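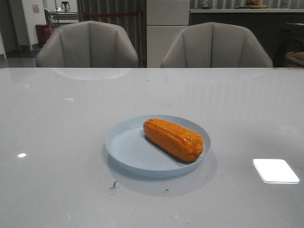
Mersha opens teaching room for household robots in Drillport

Drillport. The robotics company Mersha has opened a room on the second floor of the old Zendlow building where people teach robots to do small jobs at home. On Monday the first group of operators started its work there, and the company says it wants to collect 3000 good demonstrations before the end of June.

The method is simple to explain, although it takes patience to do. An operator sits at a desk with two handles and moves a robot arm from a distance. The arm repeats the movement of the hand, and the computer saves the pictures from the cameras together with the position of every joint. Later, a program studies many such recordings and tries to do the same task alone.

The first task on the list is to move a corn cob between a plate and the table. It was chosen by Natnael Assefa, who leads the teaching team. "For a person it is nothing," he said. "For the arm it is a long, round thing which likes to roll, and the plate has a rim. You must come at it from the correct side and you must not hurry."

By the end of the first shift the team had made 23 recordings which it considered good enough to keep. A recording is thrown away if the operator stops in the middle for too long, or if the object falls to the floor. Small mistakes which the operator corrects are kept on purpose, so that the program can also learn how to recover from them. 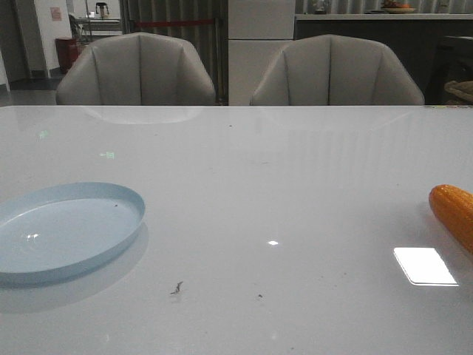

The plate and the toy corn cob on the table in the Drillport teaching room.

The start position is changed again and again during a shift. Yabsira Tesfamariam, one of the operators, said that this was the most tiring part of the day. "You find a nice way to take the corn and after that you are asked to put it in another corner, with a different angle. Then your nice way does not work anymore," she said. She came to the job from a packing company and needed four days of training before her recordings were accepted.

Some tasks are also taught by hand, without the desk. In this case the teacher holds the arm itself and guides it slowly through the movement. According to Mieke Aerts, who is responsible for the equipment, this is easier for beginners, but the hand of the teacher is then often visible to the cameras, and such recordings need more work afterwards.

The room is furnished like a dining corner, with chairs at the table and a kitchen counter behind it. Aerts said the company had considered a plain white box in its first plans, but a program which has only seen a white box gets confused quickly in a real home. A shiny table is difficult too, as the reflections of the lamps move when the camera moves.

Mersha had already collected 2507 demonstrations of other tasks at its smaller site in Mutero, mostly folding towels and closing drawers. These will be used together with the new ones. The next tasks in Drillport will be stacking cups and wiping the table.

The company is looking for more operators for the evening shift, which begins at 5 p.m. Experience with robots is not required. Applications can be left at the reception of the Zendlow building.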